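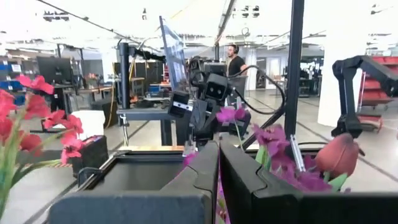 Cistamcombe Robotics Club
Flower Sorting Project — Bench and Arm Inspection
Inspected by: Marloes Aerts
Second check: Jelle Peeters
Period: June

1. Power and stop
Emergency stop reachable from both sides of the bench: OK
Stop tested with arms moving: OK
Comment: Tested twice. The Otero team should do the same before their first session.

2. Cables
Slack at full reach: OK
Jacket wear at the joints: Watch
Comment: Slight rubbing on one arm near the second joint. Taped for now. Jelle has a new sleeve on order from Van Hecke, part 3322.
Floor cables out of the walkway: Not OK at first, fixed same day

3. Grippers
Fingers close evenly: OK
Finger screws tight: OK after adjustment
Closing force at student setting: OK
Comment: Stems need the low setting. At the default they crease, and then the flower hangs sideways and the vision step misses it. Set it in the Forkov config file, line 353, and save before restarting.
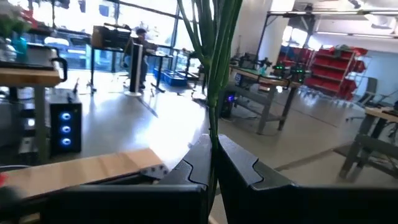
Cycle count since last service: 3,845
Comment: Service is due every 2,000 cycles, so this is overdue. Students may finish the current trials at low speed — no full-speed runs until the joints have been greased and the count reset.

4. Work area
Loose tools off the bench before a run: OK
Flowers not in use kept out of the arms' path: Partly
Comment: Bring out only the stems for the current trial. Leaves drop into the base joint covers and have to be picked out with tweezers.

5. People
One person on the stop for every run: OK
Long hair tied back, no lanyards: OK
Headphones: Discuss
Comment: Marloes wants one ear free for whoever is on the stop. Jelle agrees. To be added to the student rules.

Open items
Grease joints, reset count — Jelle
Fit cable sleeve — Jelle
Update student rules — Marloes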